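Skorkby Workshop Papers | Contents | Authors | Previous paper | Next paper

4.3 What the wrist view does and does not tell the planner

The claim most often made for wrist-view policies is that they learn where to go from what the camera sees. We are less sure. In the Ronditz set, 133 of the 200 recordings open with the fingers apart and nothing between them, and in those opening moments the image holds very little that a planner could use. The fingers take up both lower corners, the sheet of paper takes up most of the rest, and the one solid thing to aim at, a smoky see-through box, stands at the far end with its top out of view. A person would guess the box matters. The network has no such habit, and we found few signs that it had picked one up.
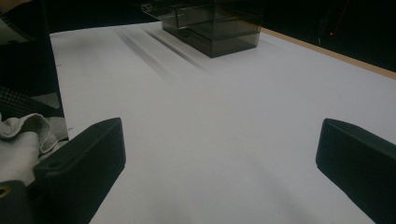

4.4 Shadows as false edges

Gerik, the segmentation front end used by Villanueva and Suwannarat in their March report, draws object outlines from changes in brightness. On a pale surface under overhead light this is a poor bargain. The streaks that run from the box towards the gripper have edges that are long, straight and well placed to be taken for the side of something. The real walls of the box are tinted and let its inner lines show through, so the true object gives a muddle of weak edges while its shadow gives a clean one. In 112 recordings the first outline Gerik returned lay on bare surface.

The March report puts this down to a badly chosen threshold. We tried the wider range it suggests and saw the fault move from one part of the table to another. Raising the threshold removed the shadows and took the near face of the box with them – hardly a cure.

A second trouble is what sits at the left. Cloth there lies partly behind the finger, and a hand may come into view above it. The planner, Thongdee, masks out the fingers using a fixed template and treats everything else as workspace. A sleeve is therefore free to be scored as a grasp target. Masking by template also assumes that the fingers look the same in every image, and the left one often appears the larger of the two.

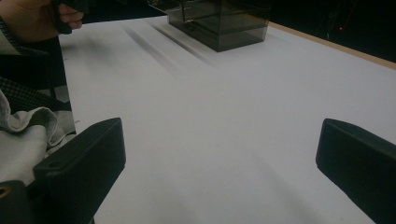 Figure 2. Wrist view with the fingers open and a hand at upper left. Two shadow streaks cross the white surface below the tinted box.

None of this shows that the method cannot work. It does suggest that success rates given without the matching outlines should be read with care. We would want to see Thongdee run with the shadows painted out, and again with only the shadows left in, before accepting that it plans towards objects at all.

Contact the editors | Copyright the authors | Back to top
Last updated: November 21, 2022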